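Vunside site, collection room: station inspection before recording
Month: October
Stations covered: the upright-board stations used for the Murimex block set
Result codes: S — satisfactory; C — satisfactory with comment; F — fault, station not to be used until cleared; N — not inspected

This checklist is to be completed before the first recording of the day and again after any change to the arm, the board or the wiring. The inspector completes every line. A blank line is treated as an F.

## 1. Room and access

| Item | Check | Result |
|---|---|---|
| 1.1 | Walkway between stations clear to the full width of the floor marking | S |
| 1.2 | Emergency stop within reach of the operator's seat | S |
| 1.3 | Mains leads off the floor or under a cover | C |
| 1.4 | Lighting set to the level recorded on the wall card | S |
| 1.5 | Window blinds down | C |

**Comment on 1.3.** The cover at the door end has lifted at one corner. It was pressed flat and taped for the day. A new cover has been requested from Garkmont stores.

**Comment on 1.5.** One blind stops short of the sill. Morning sun reaches the boards nearest the window until 10.30. Examples recorded at those stations before that time are to be tagged "mixed light" and kept.

## 2. Arm, power off

| Item | Check | Result |
|---|---|---|
| 2.1 | All joints move by hand through their range without grating | S |
| 2.2 | Printed parts free from cracks at the screw holes | S |
| 2.3 | Gripper closes squarely and opens fully | C |
| 2.4 | Servo plugs fully seated | S |
| 2.5 | Base clamp tight | S |

**Comment on 2.3.** At station 8 the gripper opened fully only at the second attempt. The horn screw was found slack and was tightened. The inspector is to repeat this check at midday and enter the result under section 6.

## 3. Wiring and control boards

| Item | Check | Result |
|---|---|---|
| 3.1 | Cable loops long enough for the full reach of the arm | S |
| 3.2 | No cable able to pass between two moving joints | C |
| 3.3 | No bare conductor at any terminal | S |
| 3.4 | Boards firmly mounted | S |
| 3.5 | Power light on when supply is connected | S |
| 3.6 | Hanging wires secured below the board | F |

**Comment on 3.2.** Acceptable at the speeds now in use. If the speed limit is raised, the loops are to be tied back at the upper joint and this item inspected again.

**Comment on 3.6.** The fault applies to station 3 only, where the ties had been removed during a servo change and not replaced. Station 3 was taken out of use at 9.15 and returned at 9.50 with new ties fitted. Staff are reminded that a servo change is not complete until the wiring has been tied and this section signed again.

## 4. Board and blocks

| Item | Check | Result |
|---|---|---|
| 4.1 | Board upright and not rocking | S |
| 4.2 | Surface wiped, no tape residue | S |
| 4.3 | Block holds to the board when tapped lightly | S |
| 4.4 | Block placed at the position given on the run sheet | C |
| 4.5 | Spare blocks stored away from the arm's path | S |

**Comment on 4.4.** Operators have tended to favour the upper left of the board, where the block is easiest to place from the chair. The run sheet is to be followed even where the position is awkward. A set in which the block is nearly always in one corner will teach the model to go to that corner, and the Butt batch had to be recorded again for this reason.

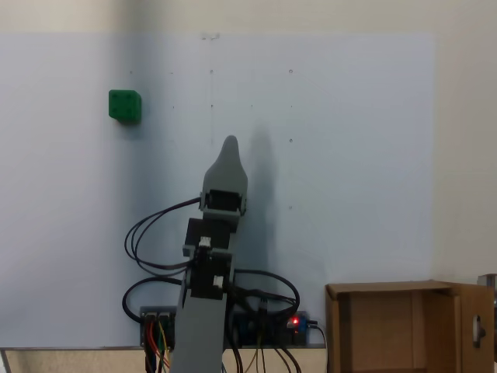
*Item 4.4: green block at upper left, gripper below and to the right of it.*

## 5. Recording

| Item | Check | Result |
|---|---|---|
| 5.1 | Camera clock agrees with the arm log | S |
| 5.2 | Start pose matches the stored pose | S |
| 5.3 | Test example saved, opened and played to the end | S |
| 5.4 | Failed attempts kept and labelled as failed | C |
| 5.5 | Disk space sufficient for the session | S |

The accepted total for the block set stood at 3,028 examples when this inspection began. Operators are to stop after every 20 examples, return the arm to rest and look over the gripper and cables before going on.

**Comment on 5.4.** Two operators were deleting dropped blocks on the understanding that only good attempts were wanted. Both kinds are wanted. An attempt may be deleted only if a hand entered the working area or the log is incomplete — in either case the deletion is to be entered in the station book.

## 6. Midday check and actions

- Station 8, item 2.3: gripper repeated, opened fully each time. Result changed to S.
- Station 3, item 3.6: ties in place. Result changed to S.
- Item 1.3: open. Tape to be looked at daily until the new cover arrives.
- Item 1.5: open. Blind reported to the building office.
- Item 4.4: run sheets to be clipped at eye level at every station before the next session.

Copies of this sheet are held in the station book and in the Vunside collection folder. Open items carry forward to the next sheet under the same item number.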